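Home Products Manuals Spare parts Contact

We use cookies to remember your language and your region. Accept Settings

Stolik Under-Sink Water Filter
Section 3: Flushing and first use

Before you start this section, the filter head must be fixed to the cabinet wall and both hoses must be connected, as shown in Section 2. Please read all the steps one time before you open the valve.

You will need: a bucket, a dry towel, a cup or a mug, and the small gray key from the Renia fitting bag.

1. Close the filter faucet on the sink. Put the towel under the filter head.

2. Open the cold water valve slowly, one quarter of a turn. Wait until the sound of air stops.

3. Touch each connection with a dry finger. If you feel water, close the valve, push the hose in again and repeat step 2.

CAUTION: Do not tighten the plastic nuts with a wrench. Hand force is enough — more force can crack the nut, and the crack is often not visible on the first day.

4. Open the valve fully. Open the filter faucet and let the first water run into the bucket.

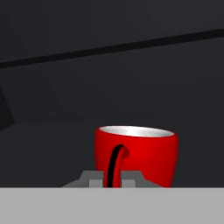 5. Continue to flush for 24 minutes. The first water can be gray or black from carbon dust. It is not dangerous, but please do not drink it. You may use it for plants.

6. Close the faucet and wait for the pressure to return. Then fill the cup and look at the water. If it is still cloudy, flush again for five minutes.

Note: Very small white bubbles are air. They go away by themselves in the first week.

Setting the counter

7. Press and hold the button on the filter head until the display shows 2626. This is the service code and not a fault.

8. Release the button. The display changes to 900, and this is the number of liters left for the cartridge.
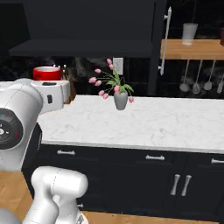 9. If the display stays dark, turn the battery cover with the gray key and check that the battery sits flat.

CAUTION: Never connect the filter to the hot water pipe. Hot water damages the cartridge and the seals.

If you will be away for more than two weeks, close the valve and empty the hose. After you return, flush for five minutes before drinking.

For a new cartridge, order part 562 from Manole. Keep it in the closed bag until the day you change it.

Text: Tuva Åberg. Revised October 3, 2024.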